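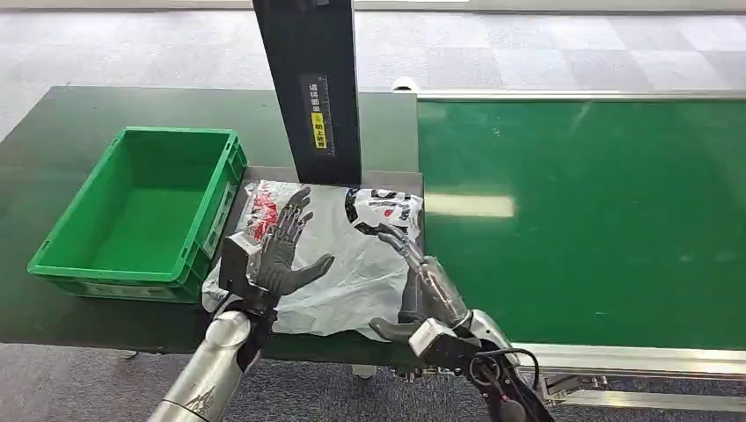
Hello again everyone, and thank you for all the kind notes about the Grotevon swap parcels. I've been meaning to write up how I'd like us to wrap things for the next round, and with my usual speed it has taken me until now. Fabric and wool travel beautifully in plastic mailers, so please use them if you have them. A white bag with bold black and red printing, like the one on the grey tray, is perfectly fine to reuse as long as the old label is well covered. Squeeze the air out first, fold the flap over twice and tape it down its full length (I do mean full length, my dears!).

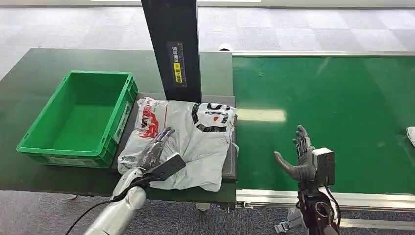
Do I have to weigh my parcel before I send it? Please do, and write the weight on your swap card, so we can work out the postage kitty fairly.

I had planned on a limit of 6 parcels per household, and that brought this from the Stutlow end of the list:

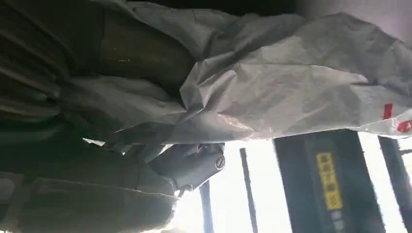
On Wed 7 October, a Stutlow member wrote:
> Could we make it 2 big ones instead? I have 55 balls of
> grey wool here and I'd sooner tape up two bags than six.
> In July my flap came open and I lost a sleeve pattern.

Two big ones is fine by me, and I'm so sorry about the sleeve pattern. If anybody has a spare copy, do speak up.

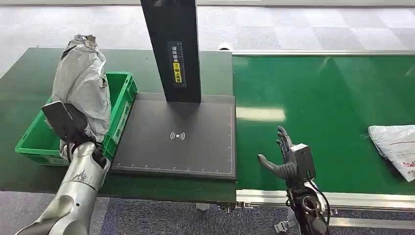 Sorting day is the part I enjoy most, even with 80 parcels to get through. We'll keep it simple and have one spot for each job, so things don't wander. An open green crate to the left of the scanning platform is a handy arrangement, and I'd love us to have something similar at our own table, with odd-shaped parcels stood upright in it so the labels can be read. If you have a crate at home you could lend, put your name on the bottom and bring it along.

Warmly, and with apologies for the length,
your Talebi swap organiser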